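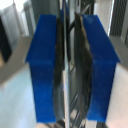
Manouchehr Ebrahimi writes that he spent his whole equipment budget on the arm and then had to keep it in its box for eight weeks, as he had no bench strong enough to bolt it to. He would like me to tell people to buy the bench first. Fine: buy the bench first. He also thinks I'm too hard on these machines in general, and there we part company.

Home and Bench Tips: Before You Pay for a Kitchen Arm

I get more mail on this than on knives now. People have seen a video of an arm putting plates in a rack and they want to know which one to get. My answer is usually "none yet," but if you're going ahead anyway, or if you run a small shared kitchen or a workshop and somebody above you is going ahead, these are the things I'd put on paper before any money moves.

Write down the job in one sentence

"Help in the kitchen" isn't a job. "Move cups from the table to the dish rack" is a job. If you can't get it into one sentence, you can't ask a seller a question that has an answer, and the seller will be happy to leave it that way.

Then do the job by hand for a week with a timer. I did this with cups and bowls and found the dull part was scraping, which the arm I was looking at had no tool for. Carrying things to the rack was hardly any of my time. That alone should slow anybody down.

Price the whole thing

The arm I was quoted, a Clodo from a dealer called Braseo, came to $2,825. It sounded like a lot, and also like less than I'd feared, which is a dangerous combination. Then came the second page of the quote: mounting plate, gripper, power supply, spare fingertips, a stand for the camera, shipping. Another $716. The arm on the first page couldn't have picked up a spoon without the second page.

So ask for one quote for a setup that does your one sentence, start to finish. If they send you a price for the arm alone, send it back. And ask what the price leaves out. I've had good results from that question put in just those words, by email, where the reply can be kept.

Put wear parts in the budget

Fingertips and pads are like the blade on a vegetable peeler. They're the cheap bit that does all the touching, and they go first. Rubber gets scuffed, and edges lift. Find out what a pair of pads costs, whether you can change them yourself, and whether they come separately or only as part of a whole finger.
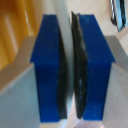

Gripper fingertips with black rubber pads. Look at the top of the right-hand pad, where it curls back.

Sneha Bhatt told me she glued a lifted pad back down with contact cement and it held fine for dry goods. I wouldn't do it anywhere near food. You don't know what the glue does under hot water or grease, and a maker may well call it a modification and refuse the next warranty claim. Keep two spare sets in a drawer, labeled with the date you bought them.

While you're at it, ask how the fingers are supposed to be cleaned. A sales sheet that says "wipe clean" tells you very little. Wipe with what? Can the tips come off and go in the sink? Is there a gap behind the pad where sauce can get in and stay? If the person on the phone doesn't know, ask for the page in the manual and read it yourself. If there's no page, I'd take that as the answer.

Measure the table, then measure it again with your stuff on it

Reach figures on a sales sheet are given for an arm with nothing near it. Your table has things on it. A rack takes up more room than its footprint, as the arm has to come at it from above without hooking a tine, and anything tall between the arm and the thing it's after is one more obstacle. I'd lay out the real objects, the ones you own, and leave them where they'd normally be on a bad evening. Then run a tape from where the base would bolt down.
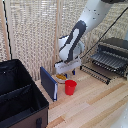

Over the bowl and cup, with a storage bin on one side of the table and the dish rack on the other.

Things people forget to measure:

Height. An arm that folds nicely at table level can still need a good deal of clear air over it. Check shelves, lamps and cupboard doors.

Cables. They have to go somewhere, and they move when the arm moves. Budget for clips and sleeves, and allow slack where the arm swings. A cable across the working side of the table will get in the way sooner or later.

The place where you stand. You'll be reaching in to fix things. Plan for a gap you can get both hands through, with the stop button on your side of it.

Soft-sided containers. They sag, so the opening is never quite where it was. A rigid bin costs a little more and saves you trouble.

Ask for your own cups

Every demo uses objects the seller has chosen. There's nothing crooked in that, it's what I'd do. But take your own along: the awkward mug, the thin plastic cup that squashes, a bowl with food in it. An empty bowl and a full one are different jobs, and full is the one you'll have at home.

I asked Braseo for this and they were polite and vague. An outfit called Akpan, which rents arms by the month, let me bring a bag of my own dishes and leave with most of them. I still didn't rent one. I do think better of them, though, and if you're determined to try an arm I'd rent for a couple of months before I bought anything. Rent feels like waste. So does a very expensive coat hook, and I know two households that own one.

Ottilie Strebel wants it said that used arms are good value. Sometimes, yes. Ask for the hours on it and the software version, and find out in writing whether the license moves to you with the machine. She bought a used Cloditz and the license question took her all of February to sort out. A used gripper I'd skip altogether and buy new.

Then there's the surface itself. People spend on the arm and go on using whatever table they've got,

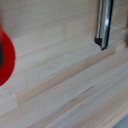

and a table that's fine for breakfast may rock when something heavy starts and stops on one corner of it. Push yours hard at the corner where the base would go. If it moves, you need bracing or a different table, and either one belongs in the same budget as the arm. Wood is fine if it's thick enough to take through-bolts. I wouldn't trust wood screws for this, and I wouldn't trust a clamp on a rounded edge. Decide too where handles and doors will be when they're open. A bar handle that sticks out into the path is easy to move to another cupboard before you drill, and a nuisance afterward.

Leave some hours in the plan

Money is half of it. Somebody has to set the thing up, teach it the job, and teach it again after the rack gets shifted a few inches by a person drying a pan. Put a name next to that work. In a household it will be whoever wanted the arm, and they should say so out loud before the order goes in. In a shared kitchen, get the hours agreed by whoever signs the timesheet.

My own sheet has a line at the bottom that reads "What would this buy otherwise?" For me it was a decent dishwasher with the plumbing done, and a new floor mat. I got the dishwasher. I'm still looking at mats.

Vivek Kushwaha asked about insurance and whether an arm counts as an appliance. I don't know. Call your insurer before delivery and write down who you spoke to.

Next time: descaling kettles, and the letter from Demetrio Gallardo about oiling a chopping board, which I disagree with.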